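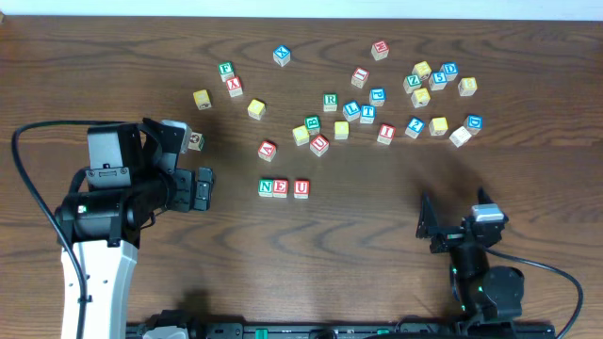
**The Triltville flag policy** is a set of municipal rules on which flags may be flown on public poles in the town of Triltville, and on who has the right to decide this. It was adopted after a dispute over the pole in Kashyap Square, and it is sometimes called the *Grewal rules*, after the council member Mohit Grewal, who wrote the first draft.

## Background

Kashyap Square is a small public square at the east end of Trerby Street. The pole was put up when the square was rebuilt, and the town paid for it. The daily care of the pole - raising the flag, lowering it, replacing it when it was torn - was given to Grundico, a company that manages several commercial buildings on the square. The agreement was one page long. It did not say who chooses the flag, and it had no end date.

For many years this caused no difficulty. Grundico flew the town flag on most days and the rainbow flag during Pride month. Requests from residents went to the office of the company, which accepted some and refused others without giving a written reason.

## Dispute

In July a local group of transgender residents and their families asked to fly the transgender flag for one day, in connection with a memorial gathering in the square. Grundico refused and wrote that the pole was "not available for political use." The group then asked the town for help. The town clerk answered that the pole was town property, but that its use was a matter for the company.

The exchange of letters was published in a neighborhood newsletter, and a petition followed. It received 891 signatures in 11 days. Its text asked only that decisions about the pole be made by an elected body and in public. The gathering took place as planned, with hand-held flags, and around 2,000 people attended according to the organizers. The police did not publish a number of their own.

Some shop owners on the square supported the company. In their opinion, a private manager could keep the pole out of local quarrels better than a council could. Others in the same buildings signed the petition.

## Content of the policy

The council adopted the policy on Mar 18, 2024. Its main points are the following:

- All poles on town land are under the control of the council, also where a private party takes care of them.
- The flags flown on town poles are the official expression of the town. The poles are not a forum open to every applicant.
- A request must be supported by at least one council member and is voted on in open session.
- A flag approved in this way may fly for no more than nine days, unless the council decides on a longer period.
- A refusal must be given in writing, with the reason.

Grundico kept the maintenance work under a new contract, which can be ended by either side.

## Reception

The group that made the original request welcomed the result, but it criticized the rule on support by a council member. It said that small groups with no contacts in the town hall would have the same problem as before. Grewal replied in the council that the rule was a compromise, and that without it the proposal would not have had a majority. An amendment to remove the rule was introduced later and was sent back for further study.

## See also

- Government speech
- Pride flag
- Kashyap Square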